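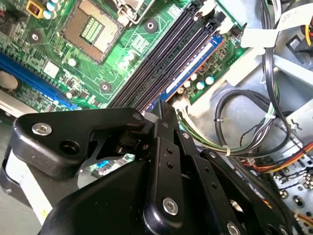 Plodelholm erprobt Greifer für die Demontage von Altrechnern

Das Institut für Rückbautechnik in Plodelholm hat im Februar eine Versuchsreihe zum Vergleich von Robotergreifern aufgenommen. Untersucht wird, mit welchen Fingerformen und Reglereinstellungen sich Arbeitsspeicher aus ausgedienten Tischrechnern entnehmen lässt, ohne dass Steckplätze oder benachbarte Bauteile Schaden nehmen. Das Vorhaben wird unter dem Namen Zonia geführt und gemeinsam mit dem Gerätehersteller Joton und dem Verwertungsbetrieb Robles durchgeführt.

Verglichen werden 2 Fingersätze am selben Roboterarm. Beide werden über ein Gelenkgetriebe geschlossen und unterscheiden sich in der Ausführung der Fingerspitzen. Die Beobachtung des Greifvorgangs erfolgt über eine kleine Kamera am Handgelenk des Arms. Für jeden Fingersatz ist die gleiche Zahl von Entnahmen an geöffneten Gehäusen vorgesehen, insgesamt 3000. Bis zum Abschluss der Vorversuche wurden 158 Durchgänge ausgewertet.

Als anspruchsvoll gilt nach Angaben des Instituts vor allem der Zugang zum Modul. Kabelbündel und Laufwerkskäfige engen den Arbeitsraum ein, und die schmalen Speicherriegel bieten den Fingern nur eine geringe Angriffsfläche. Wird das Modul beim Herausziehen verkantet, steigt die Belastung des Steckplatzes. In 28 der ausgewerteten Durchgänge brach die Steuerung den Vorgang ab, weil der zulässige Grenzwert für die Seitenkraft überschritten wurde.
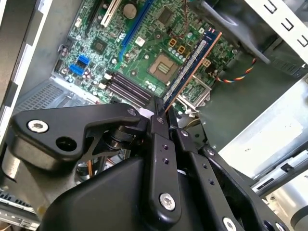
Lorcan Phelan mahnte, die Abbruchquote dürfe bei der Bewertung nicht allein den Fingern zugeschrieben werden. Ein nachgiebiger eingestellter Regler könne denselben Greifer deutlich besser aussehen lassen, weshalb beide Größen getrennt zu variieren seien. Das Institut hat diese Anregung aufgenommen und den Versuchsplan entsprechend erweitert.

Neben den Rechnergehäusen wird eine graue Platte eingesetzt, die einer Hauptplatine nachgebildet ist. Sie erlaubt es, Anfahrwege und Greifpositionen unter gleichbleibenden Bedingungen zu wiederholen. Die daran ermittelten Einstellungen werden anschließend auf die Altgeräte übertragen und dort erneut geprüft.
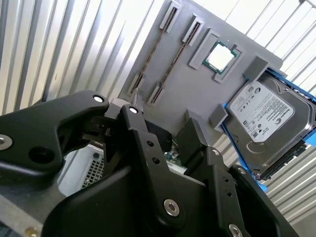
Nachgebildete Hauptplatine mit Speichersteckplätzen, Prozessor und Festplatte im blauen Rahmen.

Die Messdaten werden nach Abschluss der Reihe den beteiligten Partnern zur Verfügung gestellt. Über die Aufnahme weiterer Bauteile in das Prüfprogramm, insbesondere von Festplatten und Prozessoren, wird auf Grundlage der Ergebnisse entschieden. Verwertungsbetriebe, die geeignete Altgeräte für die Versuche bereitstellen möchten, können sich an die Geschäftsstelle des Instituts wenden.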